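Uvley fabric footstool - light grey

I make the Uvley in a small workshop with two sewing machines and a very long table, and it's the piece I get asked about more than anything else we sell. People want something to put their feet on that doesn't look like a leftover from the sofa - fair enough, so did I!

The cover is a woven fabric called Sorine, and I picked it after living with far too many samples at home (my hallway looked like a jumble sale for most of May). It's soft on bare legs, it doesn't go shiny where you sit, and the light grey goes with pretty much any carpet I've tried it on.

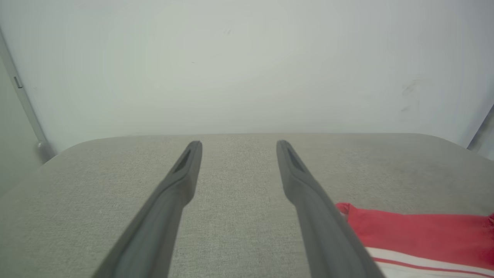 Light grey fabric, close up

You get a firm foam middle with a softer layer on top, so you can perch on it with a cup of tea as well as rest your feet. The lid lifts off and there's a good deep space inside. Mine is meant for blankets but the children got to it first and now it's full of football socks. The hinges are by Friesen and they close slowly, so no squashed fingers.

Size and bits: 68 cm across, 400 mm high. Holds up to 200 kg. Four short feet, screwed on by hand, spares in the bag. 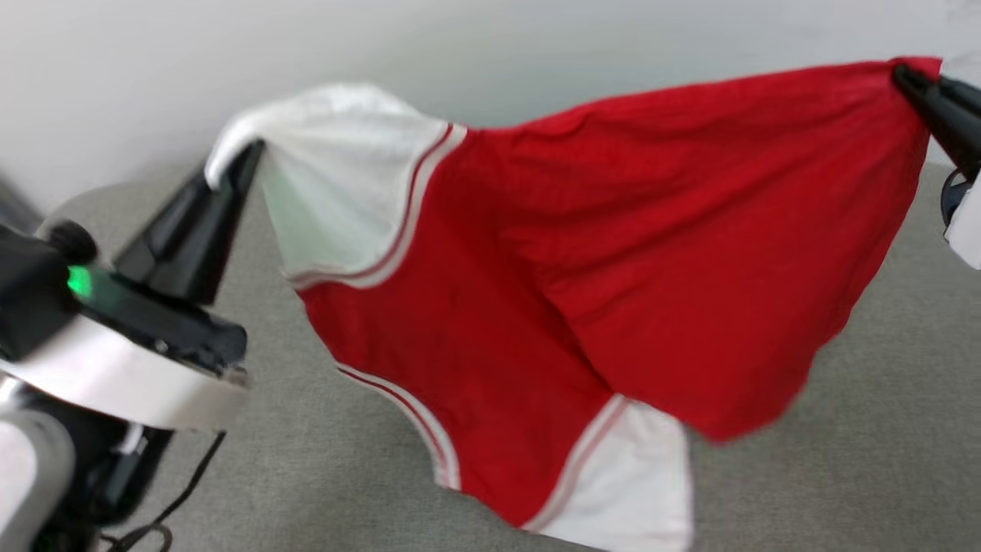 Washing is easy enough. The cover zips off along the back and goes in at thirty degrees with your ordinary clothes, though I'd keep it well away from anything new and brightly coloured for the first few washes. Pull it into shape while it's damp and put it back on before it's bone dry - you'll have a much nicer time with the corners. Please don't tumble dry it. I've done it, and I had to make myself a new one.

Price is £236 with the cover, and spare covers are sold separately. Delivery takes roughly three weeks as I only cut the fabric once you've ordered. 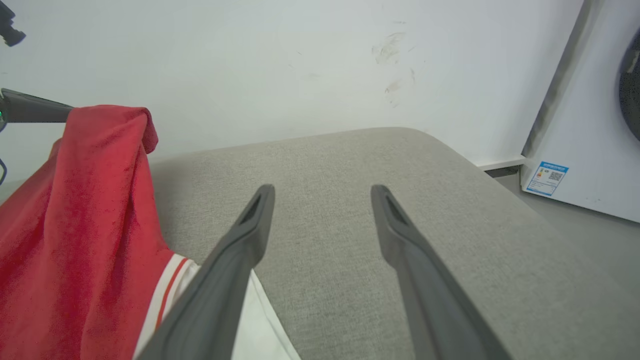 Natália Meireles
Maker and owner, Bikum

If you're stuck between this one and the bigger bench, measure from your sofa to the telly stand first and send me the number. I answer emails in the evening, usually after eight, and I'm happy to post you a fabric sample so you can try it next to your own cushions.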